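June 2024
Bench notes, table grapes, storage trial 3

Carrying on from the November lot. Same question as before: how much of the loss on a bunch is down to the berries and how much is down to the stem. The November notes only scored berries, so there is no stem record to compare against. Added a stem column to the sheet this time.

Fruit is white seedless from the Odstead packhouse, two lots. Lot A went into vented bags, lot B into the Meesuk liners with the folded top. Both on the middle shelf of the cold room. Odstead picked and trimmed them the day before we collected. Sugar on arrival was fine for both lots, readings are in the sheet under the Usum tab.

Weights. The big bunch from lot A came in at 735 g, heavier than I wanted for this. Cut it down at the second shoulder and kept the lower part. The trimmed-off shoulder goes in the loose berry tub, not in the waste, as we need berries with a short cap stem for the pull test.

Balance was drifting at the start. Re-zeroed with the 200 g check weight and repeated the first set. Cross out anything written in pencil on the old sheet, the ink values are the ones to use.

Color scored against the Jarkano card, under the bench lamp only. Daylight from the window pushes everything a step toward green. Lot A sits at the yellow-green end, lot B slightly greener. Not a large difference and I would not put money on it until someone else has scored them blind. 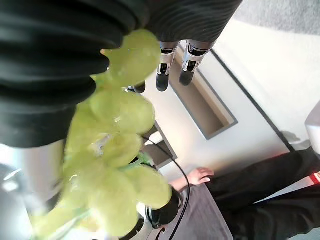
Pale green bunch at the white table. Loose cluster, thin green stem branching near the middle.

Notes on cluster form. I am using "loose" to mean that the side stems can be seen between the berries without moving anything. "Tight" means they can't. The November sheet used "open" and "closed" for what I think was the same thing, but there was also a "semi-open" that has no definition written anywhere. I have left those rows out of the comparison.

Loose bunches are easier to score for stem color and easier to trim. They are also the ones that shed berries if held by the side branches, so lift by the main stem or support from underneath. Any berry that drops during handling gets logged as handling loss – do not add it to the storage loss column.

Stem scale for this trial: green, green with brown at the joints, mostly brown, brown and brittle. Score at the branch points first. In lot B the joints had started to turn while the straight lengths were still green, and a single score for the whole stem hides that.

Lot B had moisture inside the liners when opened. Blotted with paper towel before weighing. One liner had a split along the seam and I have kept that bunch separate, sample number 1896. It should stay out of the averages.

To do:
Second scorer for color, blind, both lots
Pull test on the shoulder berries, same clip as before
Ask Odstead whether lot B was cooled before it went into the liners
Move the temperature logger off the fan side of the shelf
Order more labels, the current ones lift in the cold

Next weighing goes on a new page.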